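カフェ・フラストウッド(Flastwood) ホール・キッチンスタッフ募集
5月オープンの2号店で働く方を募集しています。

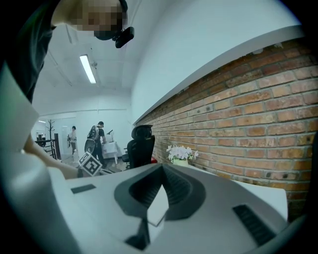
仕事内容
ホールは注文受け、配膳、レジ、テーブルの片付け。キッチンは仕込み、盛り付け、洗い場が中心です。最初の2週間は本店で研修を行い、その間も時給は変わりません。メニューは27品あり、研修中に少しずつ覚えてもらいます。

勤務時間
7時30分〜21時の間で、1日4時間から。週2日から相談できます。早朝の仕込みに入れる方は特に歓迎します。シフトは半月ごとに提出。試験期間や家庭の事情による変更は、早めに言ってもらえれば調整します。

応募資格
高校生不可。飲食店の経験は問いません。日本語での簡単な接客ができれば国籍も問いません。長期で働ける方を優先します。

待遇
交通費支給(上限あり)、まかない1食、制服貸与。エプロンの洗濯は各自でお願いします。靴は黒の滑りにくいものを用意してください。駐輪場あり、車通勤は不可です。

選考の流れ
書類確認のあと、店長のケリー・ファグンデスが面接します(30分ほど)。結果は採否にかかわらず1週間以内にメールでお知らせします。

応募方法
履歴書(写真貼付)を本店のレジにお持ちいただくか、店頭の応募用紙に記入してください。11時30分から14時までは混み合うため、その時間を避けてお越しください。履歴書の返却を希望する方は面接時にお申し出ください。担当はターム・ダオです。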